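Folding heavy knits, second attempt

The wool came out of storage early this year, on September 1, 2011, and the Pavdale closet has one shelf for it. Hangers are out – a cable knit drops at the shoulders under its own weight, and this one is 700 grams.

The method is the flat fold. Spread the sweater face up, sleeves straight out. Square the hem. Bring each sleeve across the body, then fold up from the bottom in 2 passes. 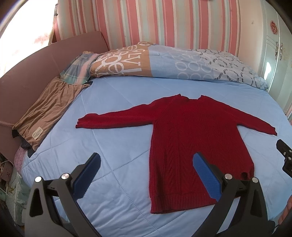
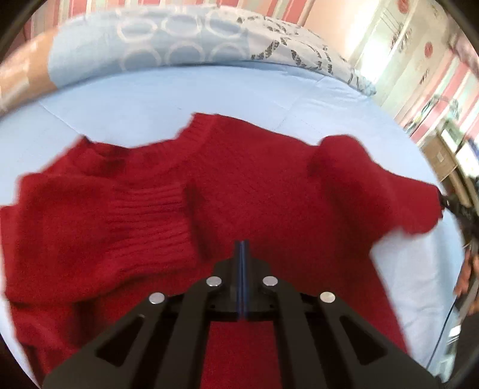
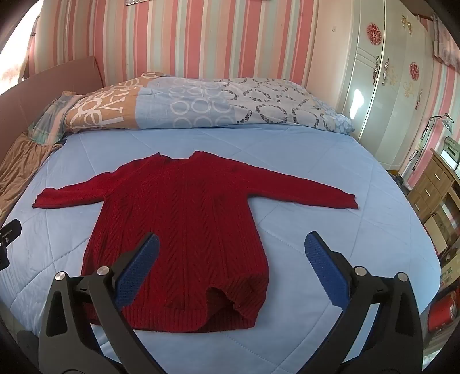

Red sweater on the bed, with one sleeve folded in on the second picture.

A stack of 4 fits the Visser box with the lid closed. I will check the creases in November.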